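Thierry Bouvier has spent $1,581 on a pair of arms that are meant, one day, to pour him a soda. I put the number to him twice. He didn't flinch. "The second arm was 782 of that," he said. "I could have stopped at one."

He works out of the Fillholm shared shop, where the project goes by Gilo.

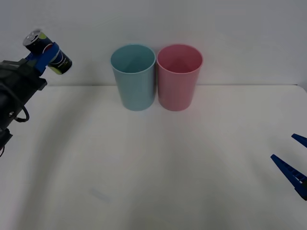 Why two arms for a job one hand can do?

Bouvier wants one to steady the cup while the other tips the can. He admits he hasn't shown that the cup needs steadying.

The fingers are blue plastic, ribbed on the inside, which he says lets them give a little. "They forgive bad aim," he said. I asked how bad. He changed the subject to cables. 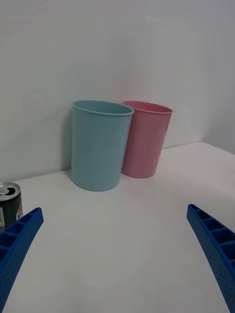
What it can't do yet

Pour, for a start. His log from 11 August 2019 lists 51 tries at picking up and placing a can, and he wouldn't give me a success rate.

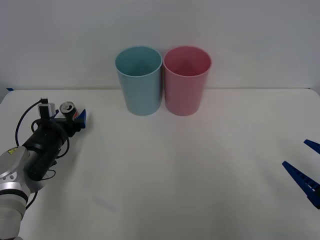

Pepsi can in the left gripper, cups at the back of the table.

"People see a video and think it's finished," he said. "It's four minutes of work and a month of fiddling."

I think the month is low. He plans to start on liquid in September,
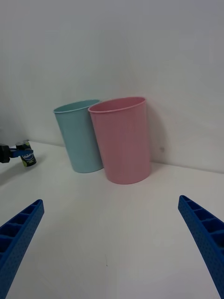

and even then only water, with a towel down. I asked who would buy one. "I never said it was for sale," he said.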